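**Diary of the Residence Manager, Vetdale House**
March, 6:40 a.m.

The night report was received from Frauke Reinholz at the change of shift. All 60 residents were accounted for. The heating on the upper floor held through the night after the adjustment made last evening by the Willems engineer, and the room temperatures will be read again at noon before the work order is closed.

The greater part of the morning was given to the revised mealtime arrangements. Under the present schedule, supper is served at 5:15 p.m. and breakfast at 8:00 a.m., which leaves a longer interval without food than the dietary guidance adopted by this house allows. Ludger Vogler has proposed moving supper to 6:00 p.m. and offering a light snack at 8:30 p.m. The kitchen can meet the later hour if the dishwashing shift is extended. The additional cost has been put at $1,283 for the quarter, and I have approved it on a trial basis, to be charged to the catering account.

Residents were invited to give their views in writing. Of the forms returned, 12 objected to any change. The most frequent objection concerned the evening news, which several residents are used to watching directly after supper. I consider the point a fair one. The large television in the east lounge could be made available on trays for those who prefer it, provided the hallway is kept clear for walkers.

A complaint regarding the soup was also entered. It is said to arrive lukewarm at the far tables. I took supper at the far end of the dining room last evening and found the complaint justified. Service will begin from that end until further notice.

Mrs. Levo will be 89 this month and has asked that there be no singing. The request has been noted in the kitchen book and at the front desk. She would like lemon cake.

2:15 p.m. Met with Anneliese Görtz on the subject of second helpings. These have been offered at the discretion of the server, with uneven results from table to table. From the first of next month they will be offered to every resident, by name, before the plates are cleared. Dietary restrictions remain on the card at each place and are to be followed without exception.

The Skovel delivery was short two cases of canned pears. A credit has been requested.

4:50 p.m. The draft schedule was posted outside the dining room, with space left at the foot for remarks. 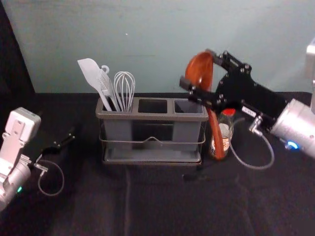

Beathag Lennox wrote that six o'clock would suit her very well, that the snack ought to include cheese, and that she would like it confirmed whether Sunday dinner stays at noon, as her son drives a long way and must know when to set out.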